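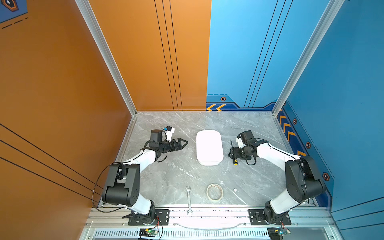 Gallness Community Swap Day: Your Questions

What can I bring?
Anything clean that still works! Kitchen things, books, puzzles, garden tools, kids' clothes – we love it all. Storage tubs go fast, especially ones that still have their lids.

Is there anything you can't take?
Mattresses, car seats, paint and opened food. Big furniture is fine if you can carry it in and back out again.

Do I have to bring something to take something?
No! Come with empty hands and go home with a lamp. You can pick up to 7 items in the first hour, and after that there's no limit.

When do the doors open?
Drop-off starts at 9 a.m. and swapping runs from 10 until 2. We had 26 people waiting outside in February, so come early if you have your heart set on board games.

Where do I park?
Use the lot on Grustavton Street. The side door is closest, and it has a ramp.

Can someone test my old toaster?
Yes, Guoqing Cai runs the plug-in table and loves a mystery appliance. Please bring the cord.

What happens to the leftovers?
Kerstin Petersen drives them to the thrift store in Yao the same afternoon. She always has room for a helper in the van – just ask her at the front desk.

Can I bring my dog?
Sure, on a short leash.

Page updated 18 April 2024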